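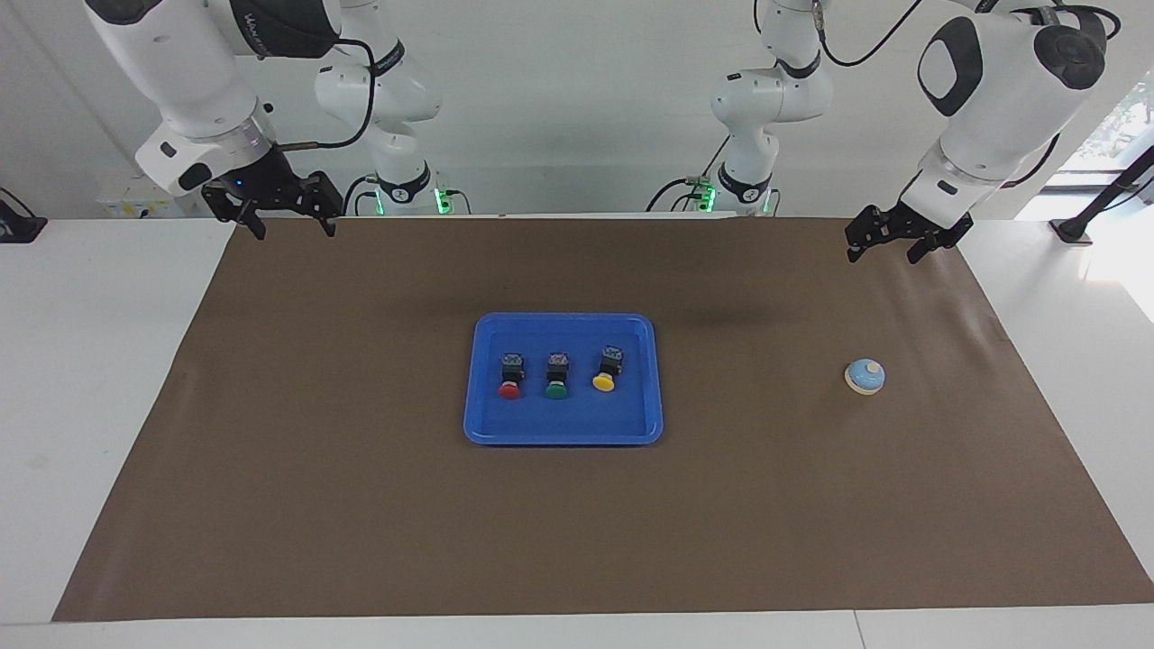

Bench with the brown paper down.

17 April 2018

Feeder seed trial, Esstead plot. Refilled all 3 feeders before seven. Wind light from the west, overcast, no rain. Vibeke did the first watch and I took over at nine.

House finches and chickadees as usual, plus a pair of towhees on the ground under the north feeder. One white-crowned sparrow, probably the same bird as last week, but it has no band so I can't say. The siskins seem to have moved on. Total visits for the morning were 478, well up on Friday.

The suet is still a problem. The batch set with Gelamix went soft at the edges by noon and the starlings had most of it. Preben Snorradóttir wants to try the recipe we used in December, with more cornmeal. I'd cut the fat first and leave the rest alone — otherwise we won't know which change did it. Next batch sets for 15 hours before it goes out. 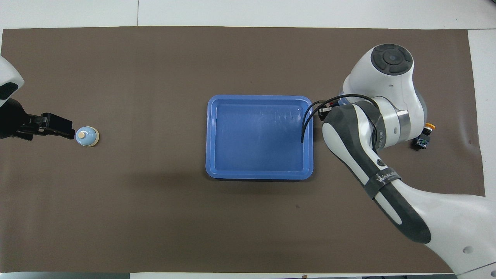
Blue tray on the mat.

Weighed what was left in the hoppers at two. The north feeder had lost 43 grams more than the visits would explain. Squirrel, or the port is leaking again. Check the screw.

Sterbridge count sheets still not in. Vibeke will call them.

To do: scrub the perches, order black oil sunflower, ask Figueiredo if the lower gate can stay shut until the wrens finish in the nest box by the shed.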